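Gripper Day at the Rundbridge Open House

I've been meaning to get to one of these for ages, and on 1st October I finally took the day off, filled a thermos and drove out to Rundbridge to play with other people's grippers.

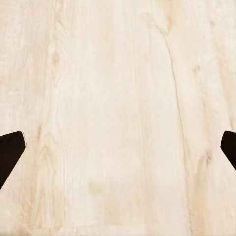 The parking was a mess (follow the signs for the loading dock, not the ones for reception) and I missed the welcome talk completely, so I can't tell you what was in it. I did get a lanyard and a very good cinnamon roll. By the time I'd finished the roll, the first bench session was filling up and I squeezed in on the end.

The way they'd set it up was smart. Before you got anywhere near a real arm you did a turn on the simulator, driving a simulated two-finger gripper over a pale wood tabletop, looking straight down between the fingers. I figured I'd breeze through it. I did not! With only the fingertips poking in from the sides and nothing but wood grain between them, I had a terrible sense of how high up I was. There's hardly any shadow to go by either. I ended up steering by the knots in the wood, which worked fine for left and right and told me next to nothing about height. The woman next to me was doing the same thing and we had a good laugh about it.

They let you swap camera views after that, and the difference was huge. The side view made getting down to the table easy, but then I kept missing sideways. With both views up at once I managed 7 clean pickups out of 10 on the little practice blocks, and I was pretty pleased with myself until a kid in a soccer jersey sat down and got all 10.

Then the real hardware! Three benches, one for each maker, and you could stay as long as you liked if there wasn't a line.

The Dredico was the one I'd come for. It's a plain parallel gripper, two stiff fingers, no fuss, and it closes with a really satisfying snap. On blocks and boxes it was the best thing in the room. On a paper cup it was a bully. You can turn the force down, but the menu for it is buried, and the guy running the bench had to look it up himself (he was nice about it, and so was I). If all you ever pick up is hard, square stuff, I'd take this one home tomorrow.

Jilham had brought soft fingers, and there was a crowd around that bench all morning. I got to pick up a grape, a light bulb and somebody's car keys. The grape was perfect. The keys slid out twice, and the third time they hung on by the ring, which I'm counting. It's slower than the Dredico and you feel it, but I stopped worrying about breaking things, and that made me a lot braver with the joystick. I asked how long a set of fingers lasts and got a long answer with no number in it.

The last bench was Tiongson, who are really there for the controller. They'll bolt whatever gripper you want on the end. The handset is small and light, with a thumb wheel for opening and closing, and I loved that wheel. You roll it a little and the fingers move a little. On the other two I was mashing a button and hoping. I did have one bad moment when the arm seemed to lag behind me and I overcorrected and plowed a block off the table, but they changed a setting and I couldn't get it to do it again.

Lunch was chili. Go early, they ran out of cornbread.

In the afternoon I went back to the simulator, mostly to see if the hardware time had helped. It had, a bit. I was still bad at judging height from the top view, though I'd learned to come down slowly and watch how big the grain looked. I asked if they could make the tabletop something busier and was told there are 11 surfaces to choose from and everyone asks for the same checkered one. I tried it and yes, much easier. I'd still start beginners on the wood, if only because my desk at home is just as plain.

My ranking, for hobby use on a kitchen-sized budget: Jilham fingers, Tiongson handset, and the Dredico if somebody else is paying. The handset is the only one I priced up, and at 200 dollars used I'm seriously tempted. I left my email with them and came home with a tote bag, two pens and a sticker sheet that's already on the fridge.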